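# Triltetti Handheld Gripper, two-finger

The Triltetti is a handheld two-finger gripper for recording pick-and-place work. It is sold by Zutine as a single unit or as a set of 3.

**Price:** $2970 per unit. Finger pads, charger and carrying case are included. The wrist camera is a separate line on the order form.

**Lead time:** 14 working days from our Stoltolbridge warehouse. Sets ship together.

**Warranty:** 16 months on the body. Finger pads are a wear part and are not covered.

## Planning your budget

Most buyers forget the following:

- Spare finger pads. Order one extra pair per unit.
- Storage. Recordings fill a laptop drive quickly.
- Operator time. Allow a half day of practice before you keep any recordings.
- A Laitinen mounting plate, if you plan to move the same fingers onto an arm later. Plates for older Laitinen arms need an adapter, quoted separately.

Purchase orders are accepted from schools and registered companies. Quotes dated before Tuesday, February 11, 2025 will be honored at the old price until they expire.

## Floor-level work

The fingers open wide enough for flat items to be approached from a corner. Pale, matte floors work well with dark fingers. Thin joints between tiles do not affect use, but sweep first, as grit wears the pads. 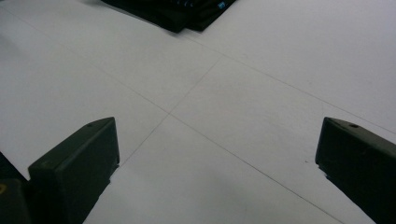 Equipment List, Issue 16, page 3

Returns are accepted unused and in the original case. Contact Zutine sales for a return number before shipping anything back to Stoltolbridge.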